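The Small Table Gallery

Quezada is the name of the street, and by now also the name of the workshop, because the sign we ordered never came and people had to call it something. We fix small tables. Big tables have their own people, with vans. What we get are the ones that stand next to a chair for 20 years holding a lamp and a cup, and then one evening somebody sits on them.

This page used to be a proper gallery with thumbnails and a slideshow. The slideshow went wherever slideshows go. What's left is my captions, which Nestor Catacutan says were always the long part anyway. Numbers are from the old book, so they skip.

No. 3. The Dilumby nesting set
Three tables that were meant to slide under each other and hadn't agreed to since the owner's wedding. The middle one had been repaired once with wood filler and once with what I believe was toothpaste. We planed the runners, waxed them, and now they nest so well that the smallest one is hard to get out. The owner has been told to think of it as storage.

No. 7. Plant stand, painted
Green over white over a different green. Gumaro Aguirre stripped it over most of February and found a perfectly nice stand underneath, at which point the owner asked if we could paint it green.

No. 11. The wobbler
Every shop has one. Came in wobbling, went out steady, came back wobbling. We trimmed a leg, then the leg across from it, and you know how that story goes. In the end Nestor drove over to the house with a level and found the floor drops toward the radiator. The table now has a felt pad under one foot and is noticeably shorter than it used to be. We didn't charge for the second visit.

No. 12. Same table, after the new floor
Please see above, in reverse.

No. 19. Side table with drawer
The drawer had been stuck since before the current owner, who was hoping for jewelry. It held 80 paper napkins and a key to something else. The key is still on the hook by the door if you recognize it. It's small and flat and opens nothing here, and we have tried everything here.

No. 24. The Bilteo flat-pack
I'm not a snob about flat-pack. It's cheap, it fits in a car, and the instructions have a cheerful little man in them. But this one had been put together with the top upside down and had lived that way for years, with the holes showing, under a cloth. Turning it over took less time than writing the receipt. The owner stood there a while and then asked us to put the cloth back on.

No. 31. Telephone table
With seat. The telephone is long gone and the seat was where the damage was. New webbing, new cover, 178 tacks, all of them Gumaro's. He'd like it known that the old cover had fewer and that this was the problem.

No. 36. Round tops on a single post
I have opinions about these. A table with four legs can lose an argument with one of them and still stand up. A table with one post has put everything on a single joint, up under the middle, where people look once every ten years or so when they drop an earring. All the care goes to the top. It gets the coasters and the polish, and if somebody sets a hot mug on it there's a family meeting. Meanwhile the post is down there doing the work in the dark.

So if you own one, get down on the floor and look up. The wood underneath is often a different color from the post, which surprises people who've only ever known it from above. 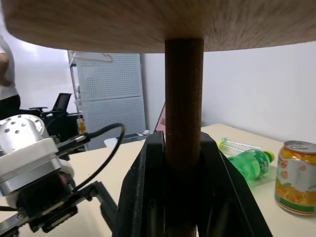 While you're down there, hold the post low with one hand and turn the top gently with the other. If it gives, stop using it for anything you like. Don't tighten it until it squeaks, either – that's how we got No. 37.

No. 37. Round top, single post, tightened until it squeaked
New post. Same top. Enough said in front of the owner, who reads this page.

No. 42. The Esell card table
Folding legs, felt in the middle, a burn mark at one corner from an evening no one wishes to discuss. We replaced the felt and offered to do the burn. They wanted the burn left, and they wanted it noted that the cards that night were very good.

No. 45. Footstool (not a table)
It was used as one. We let it in.

Prices and so on
Looking is free. Gluing one joint is 20, and a new post starts higher and depends on what the old one was hiding. Nothing on this page cost 500, although No. 11 got within sight of it if you count Nestor's gas. Mornings are best for drop-offs. In the afternoon there's usually something clamped across the doorway, and you'll have to shout.

If one of these is yours and you have a picture of it, send it over and I'll put it next to its number.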